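Week three was when teleoperation finally started to feel fun! Hedvika Procházka (my project partner) had set up the kitchen in the simulator, and my job was to drive the two-armed robot through the countertop task, over and over, until we had 200 demos to train on. I used the hand controllers, one per arm, and my first tries were awful -- I kept reaching with the left when I meant the right. 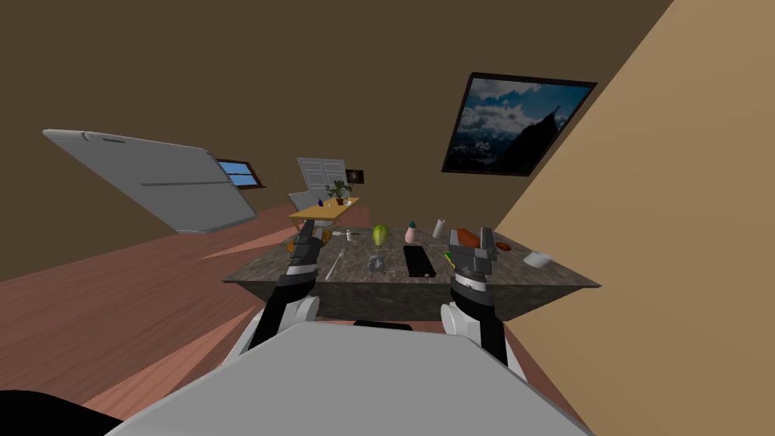
What helped most was slowing down before closing the gripper. When I rushed, the fingers bumped the thing next to the one I wanted, and on a crowded counter there's always a thing next to it. We threw out every run where something got knocked over, and that left us with 135. Radoslava Gajdoš, our advisor, said to keep the slightly wobbly ones, so we did.

Next I want to try moving only one arm per demo and see if the policy we train in Jima picks it up faster. Hedvika thinks it won't -- we have a coffee riding on it.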